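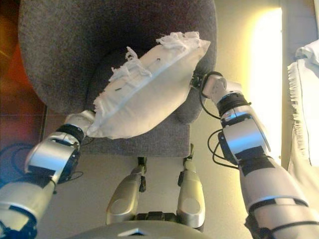
Figure 4. A white pillow held above a grey upholstered armchair.

3.2 Seating and soft furnishings in the day rooms

The Staswood and Breltstead homes were furnished in different years, and this shows in their day rooms. Staswood has high-backed chairs set along the walls. Breltstead has low armchairs in small groups – a layout the staff chose after the building was extended. We asked 25 residents at each home how long they usually sat in one place, and whether they used a pillow behind the back or under the arm. 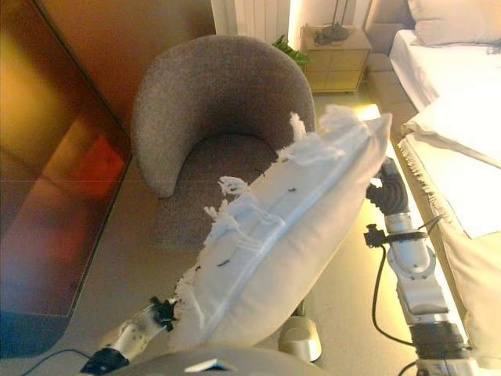
Figure 5. White rectangular pillow with a fringed edge.

Pillow use was more common at Breltstead. Residents there often said that the seat was too deep for them, and that without something behind them they slid forward. Several disliked loose trimmings, which caught on buttons and watch straps. Others were fond of them and had brought similar pillows from home.
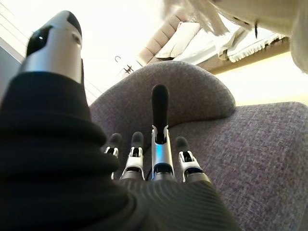

Sitting times were longer in the afternoon at both homes. Most residents stayed put for at least 30 minutes after lunch, and few asked for help to change position. Staff notes kept under the Zorkine scheme agree with this, although entries for September are missing at Staswood.

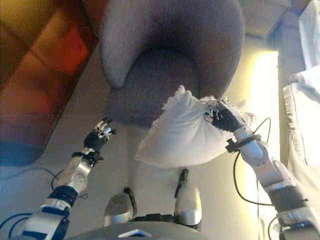
Figure 6. Pillow held by one corner in front of the armchair seat.

Seat depth was therefore kept as a separate item in the second questionnaire, with pillow use recorded beside it.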